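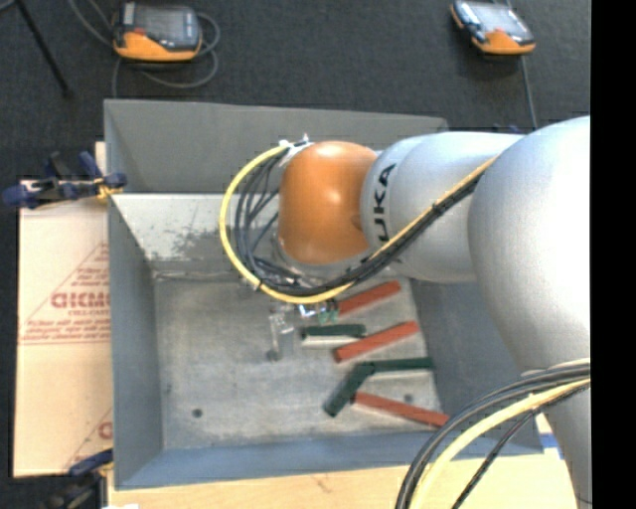
**솔티스 군의회 의정홍보실 | 작성 파르바티 코티안(Parvathi Kotian) | 배포 즉시 보도 가능**

# 다네슈바르 의원, 42번 버스 저녁 운행 재개 촉구

솔티스 군의회 아자데 다네슈바르(Azadeh Daneshvar) 의원이 라수스와 솔티스 읍내를 잇는 42번 버스의 저녁 운행을 재개할 것을 군에 공식 요구했다. 다네슈바르 의원은 라수스 주민들이 저녁 시간대 대중교통에서 사실상 배제되어 있다며, 7월 정례회에서 관련 예산을 다루어야 한다고 밝혔다.

현재 42번 버스는 읍내 버스터미널에서 오후 6시 20분에 출발하는 차가 막차다. 이 차를 놓치면 라수스 방면으로 가는 다른 노선은 없다. 개편 이전에는 오후 7시 40분과 9시 10분에도 읍내에서 출발하는 차가 있었으나, 군이 지선 노선을 조정하면서 두 편을 모두 없앴다. 당시 군은 승객 감소와 운전 인력 부족을 이유로 들었다.

다네슈바르 의원은 이번 주 열린 교통환경위원회에서 주민 1,209명이 서명한 청원서를 제출했다. 청원서에는 저녁 두 편의 복원, 제이콥스 산업단지 정문 경유, 환승 대기시간 조정 등의 요구가 담겼다.

다네슈바르 의원은 위원회 발언에서 “라수스에서 읍내까지 걸어서 출퇴근할 수 있는 사람은 없다. 차가 없는 주민은 저녁 근무를 포기하거나 이웃의 차를 얻어 타야 한다. 군이 일자리를 유치했다고 발표할 때마다 주민들은 거기까지 어떻게 가느냐고 묻는다”고 말했다.

## 주민 설문 결과

의원실은 청원 접수와 별도로 라수스 면사무소, 보건지소, 버스터미널 대합실에 설문지를 비치해 저녁 시간대 이동 실태를 조사했다. 유효 응답은 423건이다.

응답자들이 저녁 버스가 필요한 이유로 가장 많이 꼽은 것은 퇴근이었고, 병원 진료와 학원 수업이 그 뒤를 이었다. 자유 의견란에는 겨울철 정류장 조명 문제와 막차 시각이 정류장마다 다르게 안내되어 있다는 지적도 있었다. 읍내 도서관의 야간 강좌를 신청했다가 귀가할 방법이 없어 취소했다는 의견도 여럿 접수되었다.

이번 설문은 표본조사가 아니며, 비치 장소를 찾은 주민이 자발적으로 작성한 것이다. 의원실은 응답 내용을 개인정보를 제외한 상태로 군 교통과에 전달했으며, 교통과가 실시할 수요조사의 기초자료로 활용해 줄 것을 요청했다.

라수스에 거주하며 산업단지 내 포장업체에서 일하는 마리솔 쿠아우틀레(Marisol Cuautle) 씨는 위원회 방청 후 “오후 근무조는 저녁 8시 반에 끝난다. 같은 동네 사람끼리 차 한 대에 나눠 타고 다니는데, 운전하는 분이 쉬는 날이면 다 같이 곤란해진다. 택시를 부르면 하루 일당에서 빠지는 돈이 너무 크다”고 말했다.

## 산업단지 경유 방안

제이콥스 산업단지는 42번 노선이 지나는 도로에서 안쪽으로 들어간 곳에 있다. 가장 가까운 정류장은 단지 입구 삼거리이며, 삼거리에서 정문까지 이어지는 길에는 보도가 없는 구간이 있다. 이 구간의 보행 안전 문제는 지난해 군정질문에서도 제기된 바 있다.

다네슈바르 의원은 저녁 두 편에 한해 버스가 정문 앞 회차지까지 들어가도록 하는 방안을 제시했다. 낮 시간대 운행은 현행 경로를 유지하자는 것이다. 의원실은 이렇게 하면 읍내에서 병원이나 시장을 이용하는 주민의 낮 시간 소요시간에 영향을 주지 않는다고 설명했다.

산업단지 입주기업협의회는 회차지 사용에 원칙적으로 동의한다는 의견을 의원실에 전해 왔다. 협의회를 대표해 위원회에 출석한 시바프라사드 라이(Sivaprasad Rai) 사무국장은 “입주기업들이 채용 공고를 내면 통근 수단을 묻는 전화가 먼저 온다. 일부 업체는 자체 승합차를 운행하고 있지만 작은 업체는 그럴 여력이 없다”고 말했다. 라이 사무국장은 회차지 내 화물차 대기 공간을 조정하는 문제는 입주기업 간 협의가 더 필요하다고 덧붙였다.

## 군 교통과 입장

에반티아 폴리티스(Evanthia Politis) 교통과장은 위원회 답변에서 저녁 운행의 필요성에는 공감한다고 밝혔다. 다만 현재 노선을 위탁받은 우비아(Wuvia) 여객과의 계약에 저녁 시간대 운행이 포함되어 있지 않아, 계약 변경과 추가 재정지원이 함께 이루어져야 한다고 설명했다.

폴리티스 과장은 “막차 시각만 늦춘다고 되는 일이 아니다. 운전원의 휴식시간 기준을 지키려면 근무조를 새로 짜야 하고, 차량 정비 일정도 바뀐다. 운수업체와 협의해 필요한 비용을 산출한 뒤 의회에 보고하겠다”고 말했다.

교통과는 수요응답형 승합차를 대안으로 검토하고 있다는 점도 언급했다. 승객이 미리 예약하면 정해진 구역 안에서 운행하는 방식이다. 이에 대해 다네슈바르 의원은 예약제 차량이 보조 수단은 될 수 있으나 매일 같은 시각에 퇴근하는 노동자에게는 정기 노선이 필요하다고 반박했다. 또 고령 주민 가운데 전화 예약에 어려움을 겪는 경우가 있어, 예약제를 도입하더라도 면사무소 창구 접수를 병행해야 한다고 주문했다.

우비아 여객은 의원실의 서면 질의에 대해 군의 재정지원 규모가 확정되면 운행계획을 제출할 수 있다고 회신했다. 회사 측은 신규 운전원 채용과 노선 교육에 시간이 걸리는 점을 고려해 시행 시기를 정해 달라고 요청했다.

## 정례회 요구 사항

다네슈바르 의원은 7월 정례회를 앞두고 군에 다음 사항을 요구했다.

- 42번 버스 오후 7시 40분 및 9시 10분 읍내 출발편의 시범 운행
- 시범 운행 기간 중 제이콥스 산업단지 정문 회차지 경유
- 라수스 구간 정류장의 시간표 일괄 교체 및 조명 점검
- 단지 입구 삼거리에서 정문까지 보행로 설치 계획 제출
- 시범 운행 중 승차 인원의 월별 공개

시범 운행 예산은 군이 추가경정예산안에 편성해 의회에 제출해야 한다. 다네슈바르 의원은 예산안에 해당 항목이 빠질 경우 위원회 심사 과정에서 증액 동의를 요구할 방침이다.

다네슈바르 의원은 “승객이 적어서 버스를 없앴고, 버스가 없으니 승객이 더 줄었다. 한 계절이라도 제대로 운행해 보고 그 숫자를 놓고 이야기하자는 것”이라며 “정류장 시간표 교체처럼 예산이 거의 들지 않는 일은 정례회까지 기다릴 필요가 없다”고 말했다.

교통환경위원회는 청원을 정식 안건으로 채택하고 교통과의 비용 산출 결과를 받은 뒤 심사하기로 했다. 심사에는 우비아 여객 관계자의 출석도 요청할 예정이다.

## 주민 간담회 안내

의원실은 정례회 개회 전 라수스 면사무소 회의실에서 주민 간담회를 연다. 시작 시각은 오후 4시이며, 42번 막차 시각을 고려해 오후 6시 이전에 마친다. 군 교통과 담당자가 참석해 노선 운영 현황을 설명하고 주민 의견을 듣는다. 개최일은 면사무소 게시판과 마을 방송을 통해 별도로 공지한다.

참석이 어려운 주민은 면사무소 민원창구에 비치된 의견서를 작성해 제출할 수 있다. 의견서에는 주로 이용하는 정류장과 희망 시간대를 적으면 된다. 이미 청원에 서명한 주민도 제출할 수 있으며, 이름은 적지 않아도 된다.

**문의**
솔티스 군의회 의정홍보실 파르바티 코티안
노선 운영 및 시간표 관련 문의: 솔티스군 교통과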